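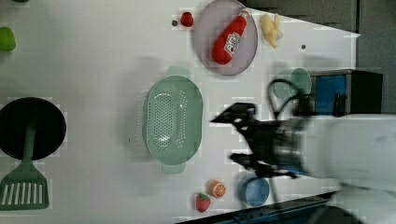 OK, a few people asked how I keep the toy kitchen cell running day to day, so I'm going to put the whole routine in one thread before I forget half of it again. Long one, get a drink.

Background for new folks: it's a single arm bolted beside a white table at our Clokomton shop. It picks up play food and dishes and puts them somewhere else. All day. I'm the one who gets the message when it stops.

First thing in the morning is the table, before I power anything up. Damp cloth, then a dry one. The white top shows every speck and so does the overhead camera, and our vision software (we use Woltberg, the older release) will happily decide a crumb is an object and go try to grab it.

Then fingers. I pinch them between my own fingers and wiggle. If there's any play side to side, I pull the gripper and check the two little screws at the base. They back out. Thread locker helped a lot, the blue kind, please don't use the red like I did in March. I had to drill one out.

The fingers taper to a point, great for getting under a rim and terrible for wear. Once the tip gets rounded it starts skating off things. I used to wait until it dropped stuff. Now I swap the pair every 1,000 cycles no matter how good they look.

How I got to that number: I logged one pair until the first real slip, and it came at 1,104. So 1,000 gives me a bit of cushion. The pair before that quit at 223, but I'd mounted one of them a hair crooked so I don't count it (I kind of count it).

Cable time!! This is my whole personality now. The black cable off the gripper has to have a loop in it. Too tight and it tugs on the connector every time the wrist turns. Too loose and it drags over the table and takes a cup with it.

What I do: jog the wrist all the way one way, tie the cable down with a soft strap, jog it all the way back and watch the loop. If it rises up and clears the dishes at both ends, done. If not, give it another inch and try again. Takes me four or five tries every single time.

Don't use zip ties for this. I know, they're right there in the drawer. They bite into the jacket and you get one of those faults that only shows up when the arm is stretched way out. I lost two afternoons to that one.

Next is homing. I send the arm home, then bring it down slowly over the colander and stop just above the base. The colander is my favorite reference because it's full of little holes, so if the tip is off by a hole you can see it right away. Cheap calibration target, ha.

If it's off, I do NOT touch the camera. I check the base bolts first. Nine times out of ten it's a base bolt. Then I rerun the table calibration and go back to the colander.

Also the colander is a pain to pick up, just so you know. It's pale green with a slightly see-through rim on a white table, so the edge almost disappears for the camera. I turned the exposure down one step and that got us most of the way. The strawberries and the ketchup bottle never give me any trouble. Red on white, easy life.

Frying pan is the opposite problem. Black pan, black gripper, and the software gets confused about where one ends. I put a small delay in so it takes its picture before the arm swings over. Ugly fix, still in there.

Speed! Somebody at the Salcedo site runs theirs at full speed and sent me a clip, very impressive, and then they asked me why their joint two is noisy. I keep ours lower on the approach and let it rip on the moves in between. It's still quick enough to blur in photos.

Once a week I wipe down the white housing and feel for heat at each joint with the back of my hand, right after a long run. Warm is fine. One joint a lot warmer than its neighbors means I open a ticket with Flollerside and stop for the day.

Log everything, even the boring stuff. Mine is a spiral notebook hanging off the bench with the date, cycle count, what I touched, initials. The spreadsheet version lasted a week.

Parts I keep in a drawer: spare finger pairs, a spare gripper cable, soft straps, the blue thread locker, hex keys that are only for this machine. Put tape on them. They will still walk off.

Still open: the slotted spatula. It grips fine by the handle, then the blade swings on the way up and it lands wherever it feels like. I'm trying a grip closer to the middle next. If you've got a spatula that behaves, tell me where you're grabbing it — replies are open.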